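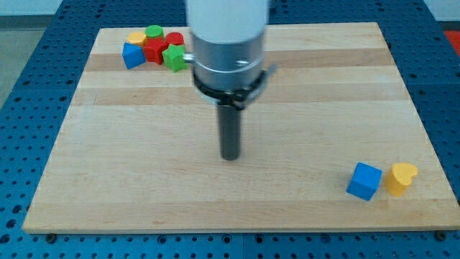

The arm over its board at Brernis, with toy blocks at two corners.

Every budget season somebody at our shop asks why the robot line is so long. The arm has one line, tidy and enormous, and then come the others, which are small and breed. Last June there were 16 of them, and the wooden board had its own.

I have come around to defending the board. You can buy an arm on a quote and a signature. What you can't get on the same quote is the dull stuff it works on: the table with holes in it, something flat to put on the table, screws that fit the holes, and a tub of coloured blocks from a toy shop, for which our purchasing system has no category. We filed the blocks under "consumables." Finance wrote back to ask who was consuming them.

The usual plan, and I've sat through it at Darner as well as here, is to spend the lot on the machine and let the rest come out of petty cash. Then the machine sits in its crate for 10 weeks while grown adults argue over a bracket. Moromel sent us a very handsome brochure with no bracket in it at all.

So here is my modest proposal. Take whatever the arm costs and hold back a decent slice for the bench before anyone falls in love with a longer reach. Buy 2 of every cheap part. Put 3 people's hours in the plan, in ink, because they will be spent whether you write them down or not. And if an approver laughs at the star-shaped block, let them laugh, and get the signature while they're in a good mood.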